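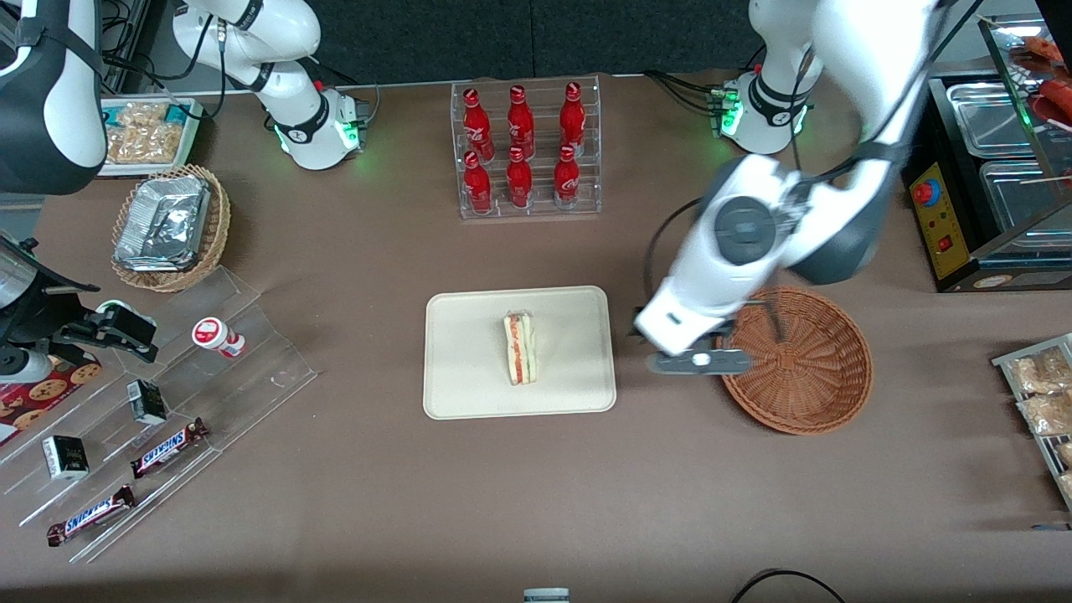

Trindau Court Log
Version 1.2, March 9, 2018
Maintained by Sayaka Kaneko and Manaia Ormsby

What is in this package

Trindau Court Log is a collection of game records from an amateur indoor handball league. It contains the play-by-play of the matches, the list of players for each match, and some notes about the halls. We made it for coaches and students who want to study substitutions and goalkeeper work at the amateur level, where public records are difficult to find.

The records were first written by hand at the scorer's table and later typed into files. We kept the original order of events also in the cases where the clock time looks wrong. Please read the part about known problems before you calculate anything with the time column.

Files

matches.csv has one row for each match. Columns: match_id, hall, home, away, score_home, score_away, overtime.

events.csv has one row for each event. Columns: match_id, half, clock, team, shirt, event, note. The clock counts up from 00:00 in each half.

rosters.csv has one row for each player in each match. Columns: match_id, team, shirt, role. Names of players are not included. Shirt numbers can change from one match to another, so you can not follow a player through the season with this file only.

halls.txt is a plain text with our notes on the three halls: Dollmont, Fluvbridge and McPhee.

All files are in UTF-8. The separator is a semicolon. An empty field means that the scorer wrote nothing, it does not mean zero.

Event codes

GOAL: goal from open play
G7: goal from a seven-meter throw
M7: missed or saved seven-meter throw
SAVE: save by the goalkeeper, the shirt is of the goalkeeper
TO: team timeout
SUS: two-minute suspension
DQ: disqualification
GKX: goalkeeper change, the shirt is of the player who comes in

Ordinary substitutions of field players are recorded only at Fluvbridge, with the code SUB. The other halls did not ask their scorers for it.

Length of the matches

Senior matches have two halves of 30 minutes. Youth matches have shorter halves, 25 minutes in the older group and 20 in the younger group, so the full playing time is 50 or 40 minutes. The age group is not a separate column. You can find it from the first letter of match_id: S, Y or K.

Known problems

1. At McPhee the wall clock counts down. The scorers were asked to convert the time, but in several matches they forgot. We corrected those which we could confirm with the second scorer's sheet. The others have the word "down" in the note column of the first event.

2. Saves are not counted in the same way everywhere. At Dollmont a shot which the goalkeeper touched and which then hit the post is a SAVE. At Fluvbridge it is nothing.

3. In the younger youth group the clock was not always stopped for a timeout. Differences of up to 45 seconds between the two sheets are normal and we left them.

4. Match S-Fluv-07 has no second half in events.csv. The sheet was lost. The final score in matches.csv is from the league table.

Changes

1.2: Corrected exchanged team names in two Dollmont matches. Added GKX to the youth matches.
1.1: Added halls.txt. Removed the duplicate rows which came from the December import.
1.0: First version.

Use

You can use and share the files for study, coaching and teaching. If you publish something, please mention the name of the collection and the version number. Please do not try to identify the youth players.

If you find a mistake, write to Manaia for events and rosters, and to Sayaka for everything else. It helps us very much if you include the match_id and the number of the row.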